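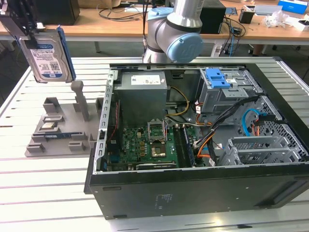

11 August 2026

Quick one because I have to be out the door soon and I promised myself I'd write this up before I forget all of it.

So, week three of teaching the arm to put PC parts where they go. Still doing it by remote. I sit at the desk with the little handheld controller, squeeze, nudge, swear, nudge, let go. The arm copies me. Everything gets saved and later Cellum (our training code, don't ask about the name) chews on it. That's the whole job. People at home think I program robots. I mostly wiggle them.

Count as of last night: 2,489 saved runs. Of those I'd keep maybe two thirds. The early ones are terrible - I was jerky, I stopped halfway to think, I overshot and came back. And the thing learns that! It learned my hesitation. In May we had a policy that would stop dead over the case for a second before doing anything, every time, and Mirta watched it and said "that's you." She was right. That's exactly how I do it when I'm not sure of my angle.

Rules I've picked up since then, no order:

- Do the move in your head first, then record. If you have to think mid-run, bin it.
- Don't fix a bad grasp in the air. Put it down, pick it up again, and keep the whole thing. Mirta Cáceres is firm on this one and I've come round. The recoveries are worth more than the pretty runs.
- 40 runs then stop. After 40 my hands go dumb. I did 128 in one sitting once and threw out nearly the whole back half.
- Start the arm from a diffrent spot every time. Not a tiny bit different. Properly different.

The hard drives are the easy part, believe it or not. Big, square, decent place to grab, and the blue plastic bit gives me an edge to line up by eye. Memory is worse. The stick is thin and the slot wants it dead straight, and by remote I can't feel any of that. I see the fingers flex a little and that's my only clue I'm pushing on the wrong thing. If I guide the arm by hand I do feel it, so for memory we're going back to that - one hand on the wrist, one on the forearm, walk it in. Slower. Tiring too. But the runs come out so much cleaner.

CPU, I'm not ready to talk about the CPU.

The parts holder is on it's fourth version. The first ones were flat trays and everything slid. Now each part gets its own slot, so at least I know what angle I'm starting from. I do most of my squinting through the wrist view these days, the side view is nice for knowing when the elbow is about to hit something but useless for the last inch.
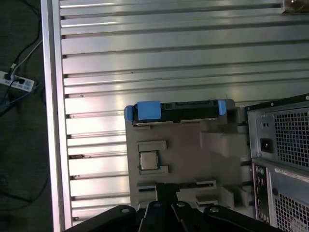
*Wrist view. Small drive up top between the blue bits, CPU in the middle.*

Funny thing about working from that view all day, you get used to everything being seen from the hand. Went to get a mug down last night and caught myself wanting to tilt my wrist to look at it.

Someone from the Skilden list asked how long before it can do a whole build with no one driving. No idea. Right now it'll do single steps on its own, some of them, on a good day. Stringing them together is another story, because if step one ends up 2 mm off then step two starts somewhere I never showed it. Which means more runs. Always more runs.

Plan for this week: 30 by-hand runs on memory, retrain, see if the wobble near the slot goes away. If it does I'll do the same for the CPU and stop whining. Also need to reprint one corner of the holder, and email Acuña back about the finger pads, which I've owed him since I got home from Josville. Sorry. It's on the list.

Ok, gotta run. Comments are open again, the spam thing is fixed I think.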